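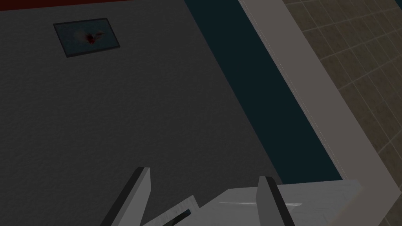 El tratado de Durnton se firmó un martes. Lo ratificaron 69 países y Skaveleck no fue uno de ellos. El sargento lo oyó por radio, ya en la frontera de Uvside, con 113 minas en el mapa y 7 hombres para sacarlas.
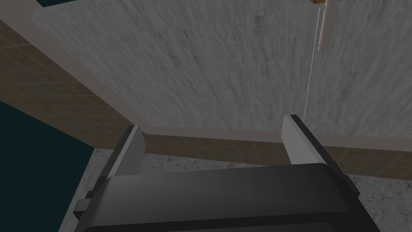

Pinza abierta, sin nada entre los dedos.

En noviembre llevaban 335 metros de camino limpio. Una anciana preguntó si ya podía pasar con las cabras.

—Hasta el poste —dijo él—. Más allá, todavía no.

Ella miró el poste y se sentó.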